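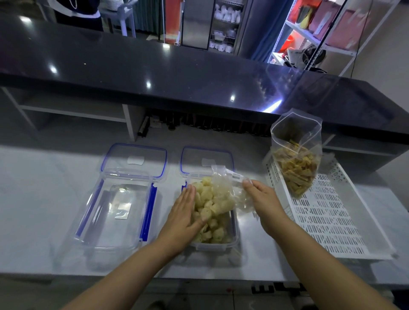
Puffed snacks going soft after I move them to containers. What am I doing wrong?

Posted in Pantry & Food Storage

So I buy the big clear bags of plain puffs from Mancuso (the import grocery, if you have one near you) and a bag is way more than we can get through in one go. For years I just rolled the top down and put a clip on it, and they'd be stale by the middle of the week. In September I finally got sick of it and bought a set of clear plastic containers with the hinged lids that snap down and the blue gasket around the inside of the lid. I was so pleased with them! They stack, you can see what's in there, and the kids can open them without a fight.

Except the puffs STILL go soft. Not right away. I fill up on Sunday, they're great for 2 days, and then they get that chewy packing-foam thing going on. The thin crunchy strips I keep in a zip-top bag are holding up better than the stuff in my nice new containers, which is kind of insulting.

Things I've tried so far:
washing the containers and drying them with a towel first
filling them right up to the top so there's less air in there
keeping them in the cupboard over the stove and not out on the counter

I don't want to buy another set. Is it the containers, is it the puffs, or is it me? Also, is there a way to save the ones that have already gone soft, or are those bird food now?

Misis

Posted by crumbtray

It's the cupboard over the stove. Every time you boil pasta that cupboard gets a steam bath, and then you open the lid in there. Move them to a low cabinet on the other side of the kitchen and see how they do. I'd try that before anything else because it's free.

The other thing I noticed is "filling them right up to the top." I get the logic, less air and all that, but puffs don't pack down nicely. They sit up in a heap, you press on them a bit, the lid goes click, and you think it's shut. Meanwhile there's one puff poking up at the corner holding the gasket off the rim. It only takes one! I stop a finger's width below the rim now and I run my thumb around the edge before I close it, because the crumbs get on there too and they're just as bad.

For checking the seal, do the tissue test. Put a strip of tissue paper across the rim, close the lid on it, snap the clips, and pull. If it slides out easily, that side isn't sealing. Go around all four sides. On mine it was the hinge side that was loose, and I'd never have guessed that, I was blaming the clips the whole time.

And take the gasket out when you wash them. Mine pulls right out of its groove (use a chopstick or the handle of a teaspoon, not a knife, ask me how I know). There was water sitting in there from the dishwasher even though the box looked bone dry. So I was basically locking my crackers in with a puddle. Let the gasket and the box air dry overnight, separately, and only then put it together and fill it. A towel won't get into the groove.

As for the soft ones, don't throw them out. Spread them on a baking sheet in one layer, low oven, 8 minutes, then let them cool all the way down on the sheet before they go back in the container. If you put them in warm they'll make their own steam and you're back where you started. If they're the plain kind they come back really well. The cheese kind, eh, so-so, and watch them because the powder scorches.

Posted by Flulalport_Jen

I used to bag up snacks for school sales so I've handled a silly amount of this stuff. Agree with the oven trick. I'd go low, 112 C if your oven lets you be fussy like that, and maybe give them a little longer.

My two cents is don't pour the whole bag out at once. Fill one container, then squeeze the air out of what's left in the bag, fold it over twice and clip it. The container you're eating from gets opened ten times a day and no gasket in the world helps with that. The second lot stays shut until you need it. If you've got a second empty container, sure, fill that too, but then leave it alone!!

Also your zip bag is winning because you can push the air out of it. A hard box can't do that, so when you've eaten half the puffs, the other half is sitting in a box of kitchen air. Tip the leftovers into something smaller or just into a zip bag once you're past halfway.

Those little silica packets help too. Get the food-safe ones and keep them away from small kids.

Posted by gk3000

just eat them faster lol

i had the Cluroso boxes and the lids warped in the dishwasher so maybe check that. top rack only

Misis replied

Okay, I pulled the gaskets and there was definitely water in one of them. Gross. Also failed the tissue test on the hinge side, so same as you, crumbtray. Everything is drying on the rack tonight and I'm clearing out a low cabinet for them. The soft batch is in the oven right now and the whole house smells like a movie theater.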